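Researching the history of your house: tips for working at home

Updated 2023-04-28 by Patricio Durán

Most of the work of tracing a house gets done at a table, after the trip to the county office. These tips come from tracing my own place on Timodthorpe Street and helping a few neighbors with theirs. They assume an ordinary town house built before the war, with deeds at the county, directories at the library and not much else.

Start with the deed you have

Your own closing papers will have the last deed, and the last deed will usually name the one before it by book and page. Write down the book and page first, then the names of both parties, then the date it was signed and the date it was recorded. Those two dates can be months apart. On my house the gap was almost 23 months, and I had the wrong owner down for two tax years until I noticed.

Work backward one sale at a time. When the chain stops, look for a will, an estate file or a foreclosure. A house that passed from parent to child may have no deed at all for that step.

Keep one page per owner

Use a single sheet for each owner and put the years at the top right corner, where you can flip through them. Pencil is better than pen. Leave the bottom third of the sheet blank for things that turn up later, such as a middle name, a job from the directory, or a maiden name from an obituary.

Don't copy whole deeds by hand. Copy the legal description once, exactly as written, including the misspellings. After that you only need to note where it changes. A change in the lot size usually means a strip was sold to a neighbor or taken for the street.

Read the directories on both sides of the date

City directories were put together the year before the date on the cover, more often than not. If your house first shows up in one volume, check the volume before and the volume after. Look under the street as well as under the name. Street numbers were changed in many towns, and the house next door may be listed under a number that is now yours.

"Vacant" in a directory means that whoever came to the door got no answer. It doesn't prove the house was empty. A missing listing doesn't prove there was no house, either — outlying streets were skipped some years. Ours, out past the Parnaseck line, was left out of two volumes running.

Treat the tax date as a guess

The year built on a tax card was often filled in decades later by someone standing at the curb. Round numbers are the ones to doubt. Compare it with the first mortgage, a jump in the sale price between two deeds, and the fire insurance maps if your town has them.

Clear a work surface and leave it clear

Old papers should be handled on a flat, bare surface with good light from one side. Wipe the table with a barely damp cloth, let it dry fully, and then run a clean dry hand over it. Grit will scratch a photograph faster than anything else in the house. Scuffs in the finish do no harm, but loose specks and greasy smudges should come off before any paper goes down. Keep drinks in another room.

Lay a sheet of plain white paper under anything fragile. It gives you something to lift by.

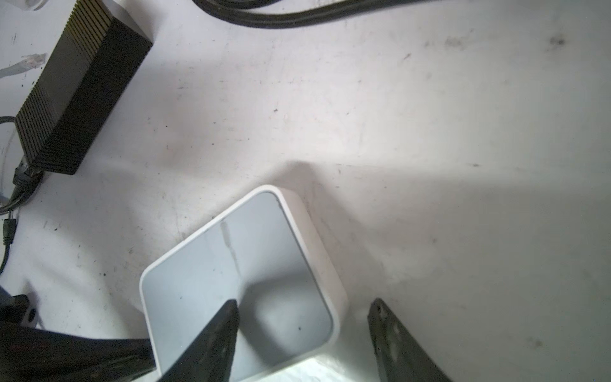 Flatten papers slowly

A deed that has been folded for ninety years will crack if you force it. Open it one fold at a time and put a clean sheet on top, then a light book. Leave it overnight before you open the next fold. Never use an iron, and don't use tape on a tear, even the kind sold for mending. Plain folders and paper sleeves are enough for storage. I use the Wenex letter-size folders and trim them down for small receipts.

Take out rusty paper clips by sliding a strip of thin card under each side of the clip first. Staples can be bent open from the back with a dull knife.

Photograph the house the way the old picture was taken

If you have an old photograph of the house, find the spot where it was taken from and stand there. Count the porch posts and the windows on each floor, and look at the chimneys. Mrs. Fu, two doors down, found that her side porch had been closed in when she compared 7 windows in an old snapshot with 9 today.

December is a good month for this, with the leaves down and the sun low enough to show patched brick and old rooflines. Go back to the same spot in late afternoon if the front of the house faces west.

Label everything the same day

Write on the folder, never on the document. Put the source, the book and page, and the date you saw it. For photographs, add who gave it to you and who they think is in it, with a question mark if they weren't sure. I have 6 prints from the previous owner that I didn't label at the time, and I still can't place three of them.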